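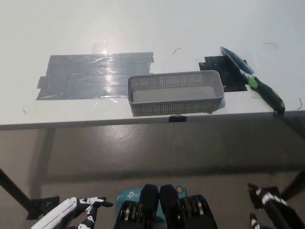
Visit report: dermatopathology laboratory, Pritberg
October 6, 2023

The Mostico skin cancer network arranged a half-day visit to the Pritberg laboratory for clinic staff and patient representatives. The purpose was to follow a skin biopsy from receipt to signed report, and to find out where the waiting time goes. I attended for the Nutov clinic, which sends all of its excision specimens to Pritberg.

The laboratory occupies the ground floor and part of the second floor of a building dated 1867 over the door. Staff enter from the courtyard. Visitors sign in, leave coats and bags in lockers, and put on a gown before going past the second set of doors. Patient names were covered on all screens and worksheets during the tour.

Reception of specimens

Specimens arrive by courier in formalin. Each container is checked against the request form for name, date of birth, body site and side. A mismatch stops the case until the sending clinic has been reached by phone. The laboratory logged 161 such stops in the last reporting year. Missing body site was the most frequent cause, followed by two containers from one patient with the same label. Both are errors made at the clinic, and I will raise them at our next staff meeting.

Cut-up

Vitalii Nechyporuk, the senior technologist, led this part. An excision for suspected melanoma is measured, its margins are inked, and it is sliced crosswise at narrow intervals. If the surgeon has placed an orientation suture, a different ink color is used for each side, so that a positive margin can be reported by direction. Without the suture the pathologist can still report that tumor is present at the edge, but cannot say which edge. Nechyporuk asked that the suture position be written on the form in words. Drawings alone are often hard to read after scanning. 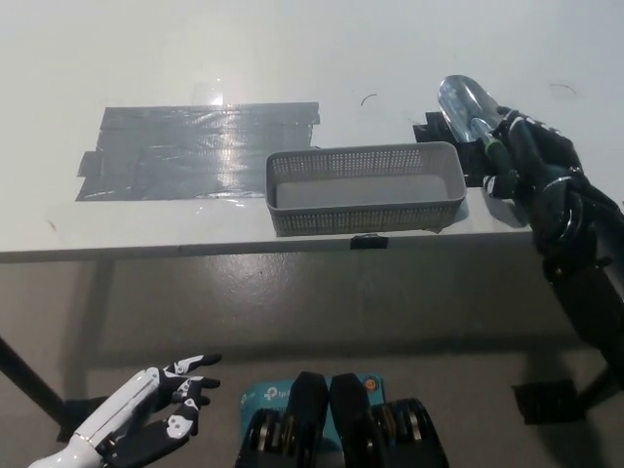 Pritberg laboratory, worktop with gray basket.

Processing and sectioning

Tissue goes through graded alcohols and a clearing agent and into paraffin, normally overnight. The blocks are cut the next morning at 4 microns and stained with hematoxylin and eosin. A specimen received after the evening run is loaded waits a full day for the next one. For Nutov this matters: our courier leaves late, and most of our containers miss the run. A pickup one hour earlier would remove a day from the turnaround at no cost to the laboratory.

Reading

The pathologist reports the Breslow thickness, measured from the granular layer of the epidermis to the deepest tumor cell, along with ulceration, mitotic count and distance to the margins. We looked at two teaching slides on a shared microscope, one a benign nevus and one an invasive melanoma. The difference was clear once it was explained and not before.

Immunostains are ordered when the first slides do not settle the diagnosis. They add one or two working days. Difficult cases are shown to a second pathologist, and a small number are sent out for outside review, which can take two weeks or longer. Molecular testing for BRAF is requested by the oncologist in most cases and is performed off site.

Records

Case tracking runs on Avram, which replaced paper day books last December. Every block and slide carries a barcode and is scanned at each station. A clinic with an account can see the current stage of its own cases, though not the preliminary findings. Nutov has an account that, as far as I could establish, has not been used. Login details have been requested.

Questions from patient representatives

Most questions concerned the wait between biopsy and result. Staff would not give a standard figure, and said that a long wait does not indicate a bad result. Extra stains are ordered for many lesions that are finally reported as benign. One representative asked whether blocks are kept. They are, and they can be released to another hospital for a second opinion on written request. The archive room on the second floor was shown briefly; cabinets in use are filled to number 645, and older blocks are stored at another site.

Points to follow up at Nutov

Courier pickup to be moved ahead of the evening run.
Body site and side to be entered on the container as well as the form.
Suture orientation to be stated in words.
Avram access to be set up for both nurses.

The visit ended at noon. Slides from the introductory talk can be requested from the Mostico office.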